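Comparación de pinzas robóticas

Comparar pinzas robóticas es probar dos o más efectores finales en las mismas tareas para ver cuál agarra mejor, cuál aguanta más y cuál da menos guerra al montarla. Yo llevo ya una buena temporada con esto (¡y engancha!), así que este artículo sale bastante de mi propia experiencia con la Braler y la Etia.

Lo que más miro es la apertura, la forma de los dedos y la repetibilidad. En junio hice 165 agarres seguidos con cada una y la Etia falló 7; la Braler, 19, casi todos con piezas pequeñas. También me fijo mucho en por dónde van los cables, que luego se enganchan en cualquier giro. 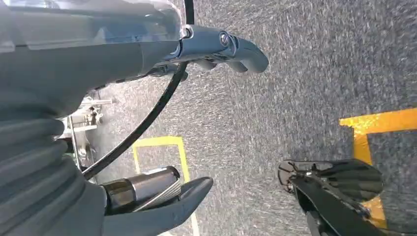 ¿Qué conviene probar primero, la fuerza o la precisión?
La precisión, porque un dedo mal alineado falsea después todas las medidas de fuerza.

El controlador también cuenta, ¡y mucho! Con el Fornberg, la misma pinza me cerraba más suave que con el Sebastian, sin tocar ningún otro ajuste. Por eso apunto siempre el controlador junto al resultado. Mi registro pasa ya de los 1.710 ciclos, y todavía me falta repetir la serie con piezas blandas.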